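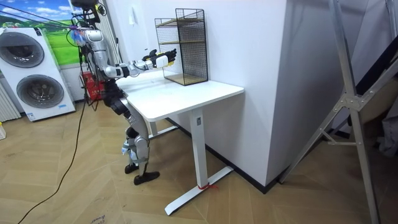

Desk corner with the mesh organizer, June.

06:40. Barometer tapped and read before coffee. Overnight drop was small and smooth, so the steps I saw in the trace last week came from the pen arm and were nothing to do with the weather. Cleaned the pivot with spirit and a cotton bud. No oil. The manual from Skestora says one drop per season, but oil is what collected the dust in the first place.

Rain gauge at the Fludham plot held 9 mm. The spare by the shed held less, as it does whenever the wind backs to the east. I have now logged this often enough to stop blaming the funnel. The shed roof shelters it. Moving it means digging a new post hole in clay, and I would like the ground softer than it is. Left it.

Spent the morning on the Kutivard notebooks. The record has 2,965 daily entries, and my job for the month is to get the rest of them keyed in with the original units kept in a separate column. The early pages are in inches of mercury, then the writer switches to millibars with no remark, in the middle of a page. Any conversion done blind would put a cliff in the series. I added a flag field at the switch and moved on.

Two habits of the writer are now clear. A dash means no rain. A blank means no reading. In the first pass I treated both as zero, which makes the dry spells too long. Went back and corrected 16 rows. There will be more in the winter pages, where the ink has faded and a dash can look like a blank. Those need the magnifier and daylight, so they wait for a clear morning.

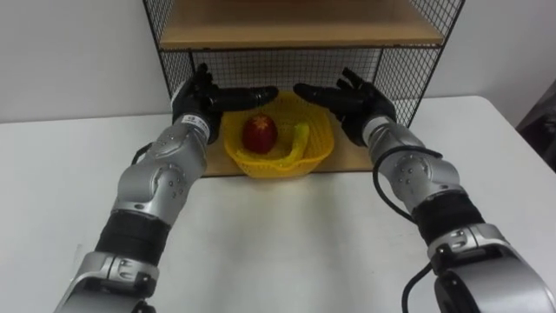
Apple and banana in the yellow basket, white table.

12:50. Lunch late. Bread, cheese, the last of the radishes.

Afternoon was the thermometer comparison. Three instruments in the same screen, read at the same interval, door closed between readings. The old glass one sits high against the other two through the warm hours and agrees with them by evening. I suspect the screen more than the glass: the louvers on the west side have lost most of their paint, and that is the side the bulb hangs on. Plan is to swap positions tomorrow and repeat. If the error stays with the position, I repaint. If it travels with the thermometer, it gets a correction card.

Bought white gloss in any case, from the hardware shop on Jankauskaitė Street. Also a 2 inch brush, screws for the gauge bracket, and a roll of tape I did not need.

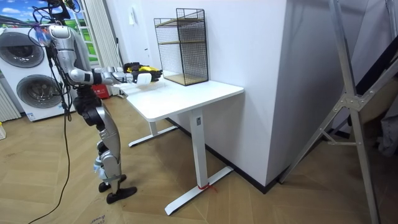 White height-adjustable desk, left-hand end.

17:30. Cloud thickening from the southwest, high and thin at first, then a proper gray sheet. Wind light. Pressure falling again but slowly. Entered the evening figures, backed up the spreadsheet to the second drive, and checked that the flag column had survived the save. It had.

Still to do: winter pages, post hole, order chart paper. There are 9 sheets left in the box.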